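Simulated arm closes on nothing when the books are moved around

Posted in Student Projects by Drimix
Tags: simulation, grasping, wrist camera

Our robotics club is doing the tabletop challenge in simulation this semester. The task is to pick up a mug from a table that has books lying on it. We trained on 600 demos with the books in the same places every time and it did fine. Then we randomized the books, and now it works in 4 runs out of 40. Mostly the gripper stops short of the mug and closes on air. Sometimes it heads for a book.

The mug and gripper models haven't changed. Wrist camera view at the start of a run, before the arm goes down:
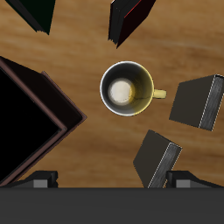

2 replies, sorted by votes

Guoqing Xiong
Your policy probably learned where the books were and used them to judge where the mug was. With a fixed layout that works as well as looking at the mug, so nothing pushes it to do better. Your books are all dark, and from straight above they take up more of the view than the mug does.

Record new demos with the books in a different layout each time, and turn the mug too. Your handle points right in that view. If it points right in all 600 demos, expect trouble there next. We needed more than 3,000 before ours settled down, but we were also changing the lighting.

For stopping short, check your depth separately. Looking straight down, you mostly see the opening and the rim, and very little of the side of the mug. Log the gripper height when the fingers close and compare it with the rim height. If the error is the same every run, it's an offset in your code -- retraining won't fix that.

Farkberg
Had the same thing in my class last August. I just took the books out and it worked. Depends if your rules let you do that I guess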